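부엌 정리에 관한 글은 대개 유리병을 사라는 말로 시작한다. 나도 그 말을 믿고 Kuller라는 가게에서 양념병을 한 벌 들였다. 그날 이후 요리 실력은 그대로인데 라벨 붙이는 솜씨만 늘었다.

정리 책은 양념을 가나다순으로 세우라고 한다. 우리 집 고춧가루는 그 질서에 이틀을 버텼다. 자주 쓰는 것은 앞으로 나오고 한 번 쓴 것은 뒤로 밀려나, 팔각은 이제 거의 은퇴한 공무원처럼 지낸다. 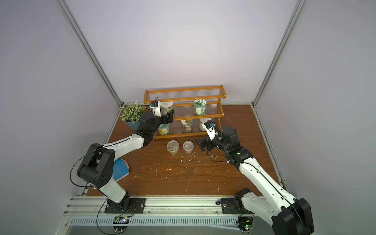 그렇다면 양념은 어떤 순서로 두는 것이 좋은가?

손이 가는 순서대로 두면 된다. 소금이 강황 옆에 있다고 해서 국이 싱거워지지는 않는다.

문제는 병이 늘면 병을 둘 선반이 필요하고, 선반이 생기면 빈자리가 보인다는 데 있다. 빈자리를 견디지 못하는 사람에게 Trumuvau의 카탈로그는 꽤 위험한 읽을거리다. 나는 4월에 그것을 펼쳤다가 이름도 못 읽는 향신료를 3종 주문했다. 하나는 아직도 뚜껑을 열지 않았다. 냄새를 맡으면 써야 할 것 같아서다.

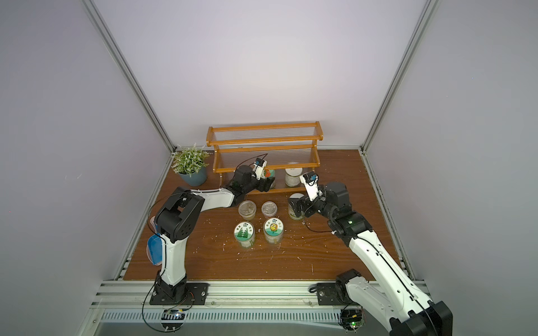 ## 뚜껑의 행방

플라스틱 통은 유리병보다 솔직한 물건이다. 예쁜 척을 하지 않고, 다만 뚜껑을 잃어버린다. 우리 집에는 통이 9개, 맞는 뚜껑이 2개 있다. 나머지 뚜껑은 Brannigan 통의 것인데, 그 통은 반찬을 담아 남의 집에 보낸 뒤로 소식이 없다. 돌려 달라고 하기에는 값이 너무 싸고, 잊기에는 뚜껑이 너무 많다.

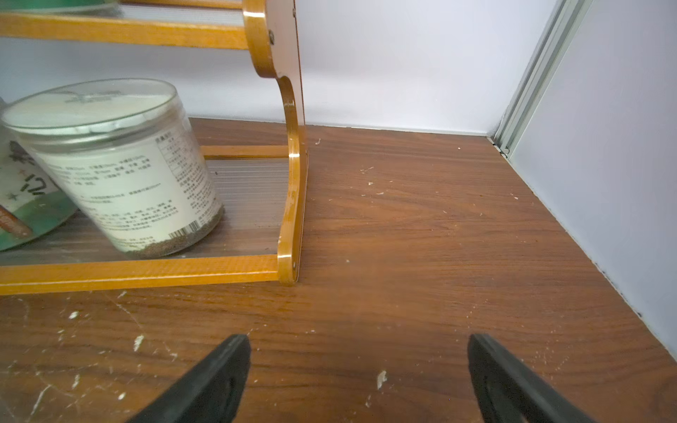 *사진 제공: Caner*

그래서 요즘은 정리보다 닦기에 마음을 쓴다. 부스러기는 분류할 필요가 없고 라벨도 필요 없다. 행주 한 장이면 저녁이 끝난다. 물론 그 행주를 어느 서랍에 넣었는지는 아직 찾는 중이다.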